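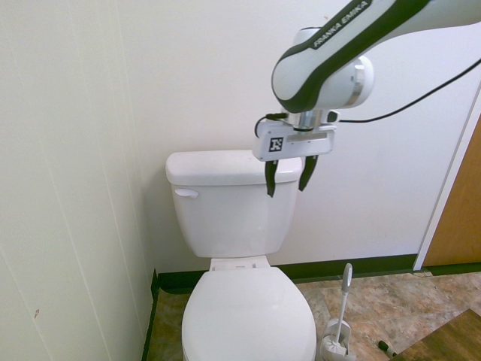
White toilet with lever flush, brush and holder alongside, mottled beige and brown floor tiles.

May 1, 2023
By Minttu Suominen
14 shares | 2 comments

GOTURA OPENS SMALL BATHROOM RANGE TO TRADE AND PUBLIC

Gotura, the bathroom fitter based in Grulberg, today puts its small bathroom range on general sale. Toilets, brush sets, floor tiles, skirting. All meant for rooms where the door only just clears the basin.

Until now the range went to landlords only. Around 300 rooms fitted so far, most of them in older flats in the town centre. Demand from ordinary households has been steady - the phones were busy all winter - so the showroom on Nakik Street will now take orders from anyone.

"People ask us for the same things over and over," said Minttu Suominen, who runs the range. "A lid that shuts flat. A lever they can find in the dark. Somewhere to put the brush so it isnt under their feet."

Floor tiles come in mottled beige and brown, good at hiding the odd splash between cleans. Skirting in dark green or white. Dark green has been the suprise favourite and stock is limited, next delivery October.

Toilets carry a 2 year guarantee on the flush and the seat hinges. Brush and holder included with every toilet ordered before the end of the month. Fitting is extra, price depends on the pipework. Old toilet taken away free inside the town boundary.

Tile orders are handled by Huỳnh, our partner for flooring. Minimum order two boxes. Samples can be picked up at the counter or posted, please allow a week.

The first 500 customers get a voucher towards fitting. One per household, not valid on skirting alone.

Showroom open mornings and by appointment. Press enquiries and photo requests to Minttu Suominen at the Gotura office, Grulberg.

ENDS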